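Simulation work in the Fjeld student project, 1 July 2025

The Fjeld project closed its spring term with 62 simulated grasping exercises completed by members. Work since May has concentrated on thin, irregular items – chiefly paper – for which the finger position must be set with some care.

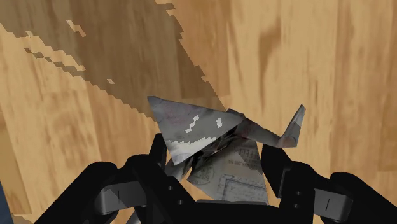 Crumpled paper at the gripper, Fjeld simulation.

Members are asked to submit their remaining logs to the Basteo folder. The 5 best entries will go forward to the Trasau student competition.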